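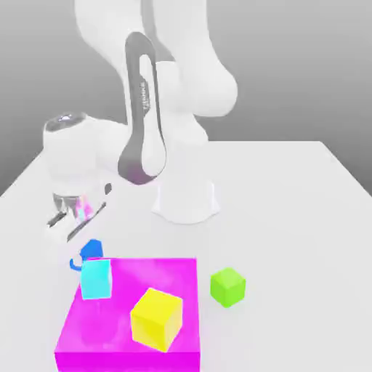
I've spent four weeks with the trial tier of Korside, the simulator Trestia sells to small shops that want to find out whether a robot arm can do a job before they buy the robot arm. This is a review, in pieces, between other chores. The starter world gives you a white arm, a white table, a gray wall, a blue mug and a handful of blocks in colors I associate with cereal. The big magenta one is more of a plinth, with a yellow cube and a pale cyan one parked on top, and the lime green cube stands off to the right on the table. Most of my month was spent on variations of that.

Background, so you can discount my opinions properly: we pack sample kits for tile and grout companies. Small objects into boxes, all day. Our current robot is a person named Raghavendra Thevar, who is fast, accurate, and would like to do something else.

Install took 15 minutes on a three-year-old desktop with an unremarkable graphics card. I had blocked out a whole afternoon for it and had to go find other work, which I resent.

You build a task in one of two ways. You can drag blocks around a flowchart, or you can write Python. The flowchart is fine up to the point where you want the arm to try again after a miss. After that it looks like the wiring behind my television, and you write Python.

First task, straight from the tutorial: pick up the yellow cube and put it on the table. It worked on the second run. On the first run I'd typed the approach height in centimeters and the field wanted meters. The arm left for the ceiling with real conviction. There is no warning for this. A little red box around the number would do.

Second task: cyan cube. Much more annoying, and a better test. It sits near the back corner of the plinth with the mug right behind it, so any lazy approach clips the mug. The planner does offer to route around obstacles, if you find the checkbox, which is filed under "Appearance."

I wrote to support about the checkbox. Iveta Holub answered the same morning, agreed that it was in a silly place, and told me it's been in a silly place since the first release. I have no complaints about support. She also sent a script that fixed a problem I hadn't gotten around to reporting yet.

Things I like: the batch runner. You set the limits for how much to shuffle the objects, tell it how many tries you want, and go home. I ran the cyan pick 1,502 times overnight (I meant 1,500, and then I pressed the button twice more by hand to see if it was still listening). It failed on 357 of them.

The failures come out as a table you can sort, and each row opens a replay. So I could see that nearly all the bad ones had the cube turned so the fingers came down on a corner. I changed the grip angle and the next batch was a lot happier. That alone taught me more than the two sales calls we sat through last May with another outfit.

Things I don't like: friction. Every object in the library has a friction slider that goes from "low" to "high" with no units anywhere. My grout sachets are somewhere on that slider. I have asked where. The manual suggests I "adjust to taste," like soup.

Also, soft things. Korside has no soft things. A sachet is a rigid brick in here, and the brick behaves beautifully, and a real sachet slumps over the finger and falls on your shoe. If you move boxes, bottles, or machined parts, skip this post. If you move bags, read it twice.

The look of it: clean, shiny, a bit like a toothpaste ad. Reflections are on by default and they cost you speed. Turn them off for batch runs. Annapurna Devadiga in our office says I should leave them on because it's the only nice-looking thing on my screen. She has a point, but it's my electric bill.

Exporting to a real arm is the part I can't review. The paid tier does it, for a list of supported models, and the trial doesn't. Pin-yu Chou, who runs a bench at a shop across the parking lot, has the paid one and tells me the motions transferred well and the grip forces had to be redone from scratch. That squares with the soup slider.

Pricing: per seat, per month, and you can pause it. The pause button is on the first page of the account screen and it works the first time you click it. I tested this too. I don't think I've ever been so moved by a billing page.

Would I pay? For a couple of months, yes, while we decide on the hardware. I'd want the rigid half of our kits worked out in there, tiles and cards and the little plastic spacers, and then I'd stop. I don't see a reason for us to keep it year round. A shop that changes products every week might.

Raghavendra watched a replay over my shoulder and asked how much the arm costs. I told him. He asked whether it also takes the boxes down to the truck. I've put that to support and will post what Iveta says.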